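Prokopenko Opens Murnilico Recording Program to Outside Labs

VALLAU, Jan 19, 2022 – Prokopenko, a maker of software for robot training, said today that it will open its Murnilico recording program to university labs and small manufacturers. The program collects examples of everyday handling tasks, shown by people using hand-held grippers, and turns them into training material for two-armed robots.

The first release holds 3,614 recordings. Of those, 1,904 deal with kitchen tools and the racks, stands and hooks they are kept on. The rest cover folding, sorting and simple packing.

In each session an operator holds one gripper in each hand and carries out the task at a table. The grippers do the picking up, so the recording shows the task done with the same kind of jaws a robot would use. No robot arm is needed at this stage.

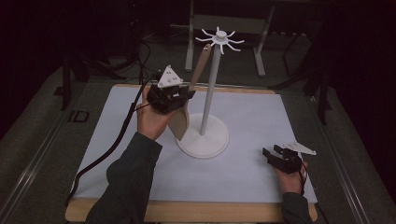
Operators work from a short written instruction and are free to choose which hand does what. They are asked to keep a steady pace and to finish the attempt even when a grasp is poor. Weak attempts are kept and labeled as such.

"People want to stop and start over when they fumble," said Ostap Dovhaniuk, who runs recording at Prokopenko. "We ask them to keep going. A robot is going to fumble too, and it needs to see what a person does next."

Long, light tools were put on the task list early. A spatula can turn in the jaws when it is held near one end, and operators often need a few tries before they settle on a grip they like. Stands with many hooks bring a different problem – there are several good places to put a thing, and two operators seldom pick the same one.
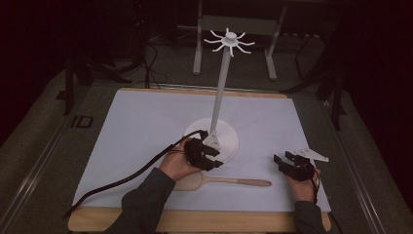
A wooden spatula and a white mug tree on the work surface, with an operator holding a gripper in each hand.

Labs that join will receive the recordings, the task instructions and the software used to check each session. They may also send in their own tasks. Prokopenko will review these and record the ones it accepts at its Vallau site. Four labs have signed up so far.

Rudham, which supplies table fixtures for the program, will offer its standard work surface to members at cost. Delivery takes seven weeks from the date of order.

A second release is planned for September. It will add tasks in which an object is passed from one hand to the other.

Applications are open now through the Murnilico page on the Prokopenko website. There is no fee for university labs. Manufacturers should contact the Vallau office for terms.

About Prokopenko
Prokopenko develops software for recording, checking and replaying hand-shown tasks. The company is based in Vallau.

Media contact: Ostap Dovhaniuk, Prokopenko, Vallau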